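I met Chanida Khunthong at ten in the morning, and by five past she had already handed me a gripper and told me to squeeze.

She tests hand-held grippers for Tumby, a small outfit that records people doing ordinary chores so that arms can learn from them. I wanted to know how she picks one over another (I'd been reading spec sheets all week and was getting nowhere!).

"Forget the motor for a minute and look at the pads," she told me. "Foam grabs well and forgives a bad angle. Then the edges start to fray and you have to decide how long you live with it."

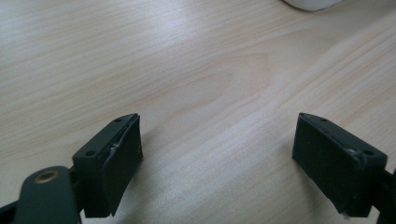 Montri Onsri disagrees about foam and would go with molded rubber every time, even if it means a weaker hold on slick things like a glazed cup.

Chanida laughed when I brought that up – they've been having this argument since February. Her own trial ran 144 grasps per pad set, with the Okameck fingers going first and the Olico ones after. She liked the Okameck pair for soft stuff and the Olico pair for anything flat. "I wanted a winner and I got two," she said.

What about wear? She'd love to reach 1,000 grasps on one set of pads. So far she swaps them sooner, mostly because she can feel the grip change in her hand before the numbers show it.

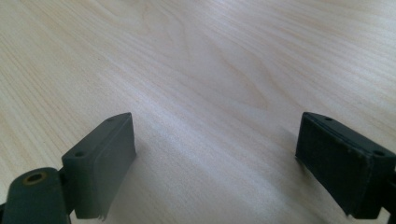

Reading time: 10 minutes with the full transcript, 2 without

We got onto cameras next, and she had plenty to say about glare. Pale wood with daylight on it can wash out right between the fingers, so she likes to try a new camera on a bare table first. "If the wood looks bad, a white plate is going to look worse," she said.

I asked which gripper she'd take home. She picked up the Okameck, opened and closed it a few times, and asked if she could have both.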